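Ticket 369
Status: Resolved
Opened by: Halim branch office
Assigned to: Ziltstead Facilities Help Desk
Category: Heating and ventilation
Date opened: 18/11/2002

Reported problem
Room 323 remains cold through the morning although the wall thermostat is set to 70 degrees. The radiator under the window is warm at the inlet and cool at the far end. Staff report a knocking sound when the boiler starts. The same complaint was logged in October and closed without a site visit.

First response
The branch was asked to confirm that the radiator valve was fully open and that no furniture was blocking the return grille. Both were confirmed by telephone. The thermostat was set back to its standard schedule and the ticket was passed to the heating contractor, Drullard.

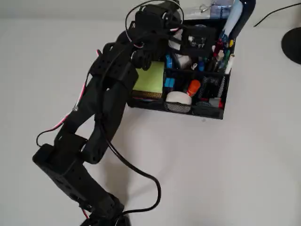
Site visit
Drullard bled the radiator and released a large amount of air. Heat reached the far end, but the knocking continued. The pressure gauge on the Coltum boiler read below the level marked on the service card. The system was refilled to the mark and the radiators on the same loop were bled in turn.

Follow-up
The branch reported a return of the fault 4 days later - the knocking was fainter, but the room was again slow to warm. On the second visit the contractor found a worn automatic air vent at the top of the riser and replaced it. The old vent was retained for the warranty claim.

Resolution
The room now reaches the set temperature before opening hours and no further noise has been reported. The branch is requested to check the boiler gauge weekly until the end of the heating season and to reopen this ticket if the pressure falls below the mark. Please do not submit a new one.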